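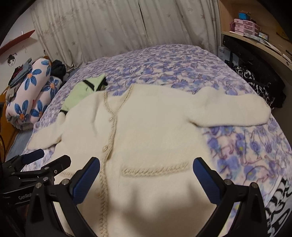

How do you fold a cardigan so the front doesn't crease?

Button it first, lay it on its face, bring the sleeves in across the back, and fold it once from the bottom, loosely.

Joaquín Escobar had that written on the back of a bus ticket, in his aunt's square handwriting, and he had carried it in his wallet all the way from Hillmont to Illuddale without ever needing it. Now it was August, and hot, and he was standing in her bedroom over the cream cardigan, which lay on the purple and blue flowers of the bedspread with its arms out, as if it had come in from a long walk and dropped down for a minute before supper.

"Is that one for the box or one for keeping?" Bogdan Anghel called up the stairs. He had driven over with the van and had been wrapping plates since breakfast, and he liked to have everything in either the one pile or the other.

"I'm thinking," said Joaquín.

"You were thinking at nine o'clock!"

It was true, he had been. The trouble was the pockets. Each one had a strip of beige braid along the top, the same braid that went around the neck and down the front, and when he was small he used to run his thumbnail along it in church, over the little bumps, until she put her hand on top of his. She kept peppermints in the right-hand pocket and the house key in the other, and she never once mixed them up, not even in the last winter, when she was calling him Fabrice half the time and asking after a dog that had been gone for years.

She had ordered the wool from a shop in Zirkgate (this was a story she told often, and it grew a bit each time) and the parcel had gone to the wrong house, to a man named Aurélien Vasseur, who walked it over to her in the rain and stayed for coffee and, if you believed her, stayed for nearly 50 years. Uncle Aurélien always said it was only drizzling. She said it was pouring, and she was the one with the cardigan to show for it, so that was that.

Joaquín sat down on the edge of the bed, carefully, so as not to sit on a sleeve. The wool was soft and a little fuzzy and there was a long wrinkle down one side of the chest, and he smoothed it with the flat of his hand, and it came right back, and he smoothed it again. He could hear Bogdan downstairs tearing newspaper and humming. The window was open and somebody along the road was mowing.

After a while he did up the top button, and then the next one down, where the band wanted to lift away and had to be coaxed. He worked down to the bottom. He turned the whole thing over, gently, one hand under the collar, and brought in the first sleeve and then the second, and then he took out the bus ticket and read it, though he knew it by heart, because he wanted to be told.

Fold once from the bottom. Loosely, she had written, and underlined it.

"Well?" said Bogdan from the doorway, a roll of tape around his wrist like a bracelet.

"Keeping," said Joaquín, and he put the ticket in the right-hand pocket and went down to help with the plates.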